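Search the Costa wiki
Go
31 shares - 6 comments

Nelau (grasp planner)

Nelau is a grasp planner for bin picking, which means it's the piece of software that decides where a gripper should close when there's a pile of stuff in a box and you want one thing out of it. I've been the main editor of the planning pages on this wiki for a while, and I use Nelau most days, so take this entry as coming from a fan with complaints.

It sits between two other programs. Misa does the seeing: it takes a depth image and a color image and hands back a list of object poses, each one with a score. The arm controller does the moving. Nelau gets the poses in the middle and has to come up with a grasp, a way in and a way out, and it has to do it before the operator gets bored.

How it picks

For every pose Misa sends over, Nelau samples up to 70 candidate grasps and starts throwing them out. First go the ones the wrist can't reach. Then the ones where a finger would go through a wall or the floor of the bin (the bin model is a plain open box with sloped sides, and please do measure your own, the default is too deep!). Then the ones where a finger would land on a neighbor. Whatever survives gets ranked by clearance and by how far the arm has to twist to get there.

Long thin parts are the interesting case. A block has two long sides you can pinch, so it sounds easy, and in the middle of an empty bin it is. Put the same block next to a wall and one finger needs to fit down into the gap. Nelau handles this with a setting called wall_margin, and I'd say half the questions on our talk page are about it. Set it high and the planner refuses anything near the edge. Set it low and you'd better trust your calibration. I start high and creep down.

Color and touching parts

Misa can split parts by color before it fits a shape, and Nelau can take the color label along as a filter, so you can ask for all of one color first. Two parts of the same color that touch end to end used to come back as one very long part. The December release fixed most of that with a length check - anything longer than the model gets cut and fitted again. Parts of different colors touching were never much of a problem for the vision side, but the planner still has to treat the neighbor as an obstacle, and older configs skip that step. Look for neighbor_check in your file and turn it on.

Limits

Nelau plans one pick at a time and doesn't think ahead, so it will happily take a part from the middle and leave the awkward ones for last. Shiny bins are a pain too. Glare makes holes in the depth image, and Nelau treats a hole as unknown space, which it avoids. There's a cap of 3000 collision checks per plan, and on a messy pile you can hit it and get nothing back. Raise the cap if your computer can stand it.

The Nandham branch has a two-step lookahead. I've tried it, it's slow, I like it anyway.
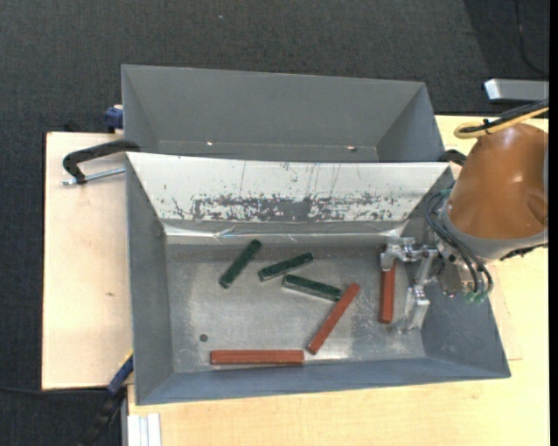 6 min read

Green and reddish-brown blocks in a metal bin, three of each, with the gripper at the right side. One finger is over the top of a reddish-brown block and the other hangs between that block and the wall, so it's a nice look at the kind of gap wall_margin is about. The green block whose end touches or nearly touches a reddish-brown one is a neighbor_check case.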